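From the Small Bathroom

Hello again, everybody, and thank you for all the mail after the last newsletter! I had no idea so many of you had opinions about grout. Burgi Marti wrote me a whole page on it, which I have printed out and stuck inside the cabinet door, next to the instructions for the boiler that I can never find when I need them.

So, the bathroom. I promised I'd get to it, and I've been putting it off since September, mostly by telling myself that a small room can't get very bad. It can. A small room gets bad faster than a big one, if you ask me, and then you step over things for a week because there's only one way through and you know it by heart.

My rule this time was to start with everything made of cloth. Towels, the mat, washcloths, the robe on the back of the door, all of it. Ursina Schnyder taught me this years ago when we shared an apartment (she was the tidy one, I was the one with the plants), and I still think it's the best place to begin. Fabric holds on to damp and dust, and once it's out you can see what kind of day you've got ahead of you. I also find it cheering. Ten minutes in and the place looks half done!

A towel on the floor is my big weakness, I'll admit that right now. I get out of the shower, I stand on it, I tell myself I'll pick it up when I've found my glasses, and there it stays. I've tried hooks. I've tried a rail. What works best for me is having the laundry basket close enough to the shower that I can reach it with one dripping arm, so the wire one lives there now with a liner in it, and I lift the liner out and carry it straight to the machine.

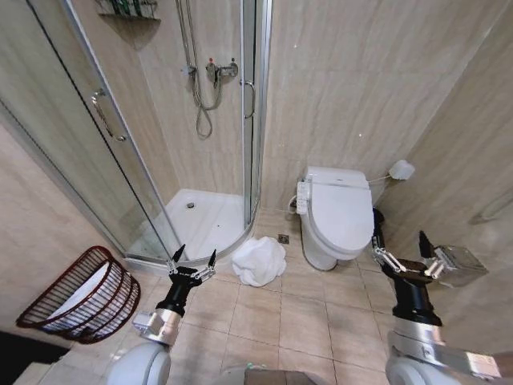
After the cloth comes the glass, and for that I like to have the shower still a little warm. I run the water hot for a minute, turn it off, and go over the doors with a squeegee and a drop of dish soap in a bowl of water. Curved doors are a nuisance because a wide blade won't follow the bend. I used to fight with the big one until Noelia Montes told me to get a narrow one, the kind you'd use on a car mirror, and that solved it in an afternoon. Work from the top down and wipe the blade on an old rag after every pass. Then do the tracks! An old toothbrush gets into the bottom track better than anything I've paid good money for, and you will be sorry you looked, but only the first time.

Vinzenz Ortner asked about the hose. Metal shower hoses collect soap in all those little ridges, and mine had gone a sad sort of gray. I unscrew it, coil it in a bucket of warm water with a good splash of white vinegar, leave it while I do the tiles, and rinse it well before it goes back up. If you have a fancy finish on yours, please check with whoever made it first, as vinegar isn't kind to everything. It isn't kind to marble either, so if your tiles are real stone, stick to a plain stone soap. Marble-patterned tile is a whole lot more forgiving, and I am very happy about that every time I drop something on it.

The floor I do last, on my knees, backing toward the door. Start in the far corner behind the toilet. The floor drain gets its own few minutes: lift the cover if it lifts, pull out whatever is down there (gloves, please), and pour a jug of clean water in when you're done. A floor drain that never sees water dries out and starts to smell, and you can spend a week blaming the towels for it. I did.

Then there are the bottles. I had a shelf full of them in the shower, and half were on their last inch. I've made myself a deal that nothing new gets opened until the old one is finished, and I stand the nearly empty ones upside down in a mug overnight so I get the last of it. Vinzenz Plattner says this is miserly. He also borrowed my conditioner the last time he stayed over, so I don't feel he gets a vote.

Next time I want to talk about the hall closet, and I could use some help with it. I have a collection of umbrellas in there that belong to no one I know, plus a bag of bags. If you've found a good way to hang an ironing board on a narrow door without it coming down on you in the night, write and tell me, and I'll put the best ideas in the next newsletter.

Noelia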